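Henwood

Henwood is a small SOCKS5 and HTTP proxy for home networks. It runs on one machine, usually an old laptop or a single-board computer, and forwards traffic from the other devices in the house to an upstream you choose. It keeps no history of what passes through it unless you turn logging on.

The current release is 2.617. The configuration format changed in June, so files from the 1.x series have to be converted before they will load. See "Moving from 1.x" further down.

What it does

Henwood listens on one local port and accepts both SOCKS5 and plain HTTP CONNECT on it. The first bytes of a connection decide which protocol is used. Rules in the config file then decide where the connection goes: straight out, through an upstream proxy, or nowhere.

DNS lookups for proxied connections are made by the upstream. Names matched by a direct rule are resolved locally with the system resolver. If you want all lookups to go through the upstream, set resolve = remote in the main section and leave it out of the individual rules.

It does not encrypt anything by itself. If the upstream speaks TLS, Henwood will use it, but traffic between your laptop and the Henwood machine crosses your local network as it is. It also does not make you anonymous. Web sites can still recognize a browser by its cookies, its fonts and the account you are signed in to.

Parts

henwood — the proxy itself, a single program that runs in the foreground or as a service.

lalholm — the control tool. It starts and stops the proxy, shows open connections and reloads the rules without dropping anything that is already connected.

egilsson — a small library that reads and checks rule files. The other two are built on it, and you can use it in your own scripts.

Requirements

Linux or one of the BSDs. A C compiler and make are needed to build from source. The program uses very little memory with a rule file of ordinary size, and the test machine has 2 GB in total, most of it free. Windows is not supported as a server, but Windows machines can use a Henwood proxy like anything else on the network.

Building

Unpack the source and run:

make
make check
sudo make install

make check runs 116 tests. Two of them need a working network connection and are skipped if there isn't one. The programs are installed under /usr/local unless you set PREFIX.

First run

Copy henwood.conf.sample to /etc/henwood.conf and edit it. The smallest useful file looks like this:

listen = 192.168.1.5:1080
allow = 192.168.1.0/24
upstream = none

Then start it:

lalholm start
lalholm status

The status command prints the listening address, the number of open connections and the name of the rule file in use. If it prints "stale" next to the rule file, the file has been edited but not reloaded. Run lalholm reload. 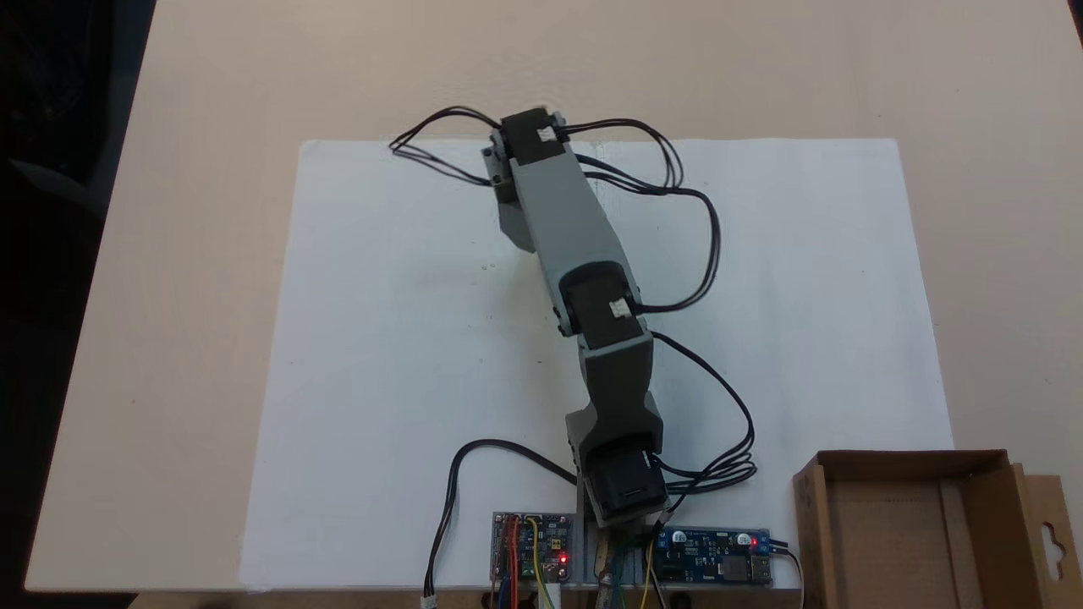 Gray 3D-printed arm with black servos, on white paper.

Always set the allow line. Without it Henwood refuses to listen on anything except the loopback address. Earlier versions would start anyway and print a warning, and people missed the warning.

Rules

Rules are read from top to bottom and the first match wins. A rule is one line with a pattern, an action and, for the via action, the name of an upstream:

*.lan direct
*.ads.test block
port 25 block
* via main

Patterns can be host names with a leading star, address ranges, or port numbers. There are no regular expressions and there are no plans to add them. A rule file can include other files, up to 20 of them. Includes inside an included file are ignored and reported in the log.

A blocked connection gets a normal refusal, so the browser shows its error page right away. Use drop in place of block if you want the connection to hang until it times out.

Logging

Off by default. There are two levels. Level 1 records starts, stops, reloads and errors. Level 2 also records the host name and port of every connection. Level 2 is meant for working out why a rule doesn't match. Turn it off again afterward, and remember that other people in the house may not want it on at all.

Log files are not rotated by Henwood. Use whatever your system already has.

Moving from 1.x

Run:

lalholm convert old.conf > henwood.conf

Comments are kept. The old timeout setting was in minutes and the new one is in seconds — the converter changes the value for you, but a file edited by hand needs checking. The old mirror option is gone and has no replacement.

Support for the 1.x format in the converter will be removed on 1st January. After that you will need to keep a copy of an older lalholm to read those files.

Known problems

UDP over SOCKS5 works for DNS and not much else. Games and voice calls should be sent direct.

On machines that sleep, the upstream connection is sometimes not reopened after waking. lalholm restart clears it.

Some phones ignore the proxy setting on a Wi-Fi network for their own system updates. This can't be fixed from the proxy side.

The Grelance browser extension shows a connected icon even when the proxy is stopped. Trust lalholm status over the icon.

Reporting bugs

Include the output of lalholm version, the rule file with private names removed, and the level 1 log from the time of the problem. Please don't send level 2 logs unless asked.

License

MIT. See the LICENSE file. The sample rule files are in the public domain.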